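Moving to the new flat, part two

I promised in September to write again when the boxes are gone. They are not gone, but I write anyway, since my sister asks every week if I am still alive.

The flat is on the ninth floor of the Schwaiger building, 20 minutes by bus from my old street. When I signed the contract I thought mostly about the rent. I did not think about the wind. At night it makes a low sound in the kitchen vent, and the first week I got up two times to look for what was broken.

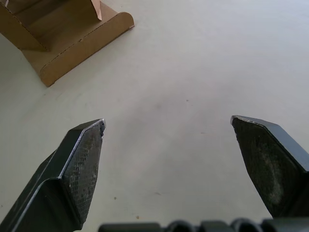

My neighbor, Tiruwork Adugna, has lived in the building for 12 years and she told me to put a folded towel in the vent door. It works well. She also told me which elevator to avoid on Friday evening, and that the small shop Clilel keeps bread behind the counter for people who ask before seven. I asked. Now I have bread.

The harder thing is the books. I had 128 of them in the old place and I was sure I would give half away. I made two piles on the floor, "stay" and "go," and every morning I moved one or two from the second pile to the first. A cookbook from Nellavau that I have never cooked from is staying, because my father wrote his shopping lists on the inside of the cover. One of them says only "onions, onions, stamps."
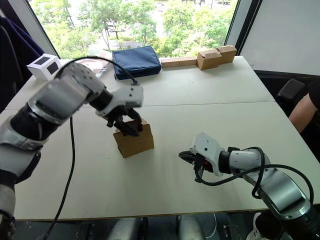
Cardboard box on the white table, with green trees outside the window.

I still need a lamp for the hallway and a person who understands the heating. The manual is in four languages and I read three of them, but they do not say the same thing about the blue button. If you know this model (it is a Temton, the old one with the round dial), please write me a comment.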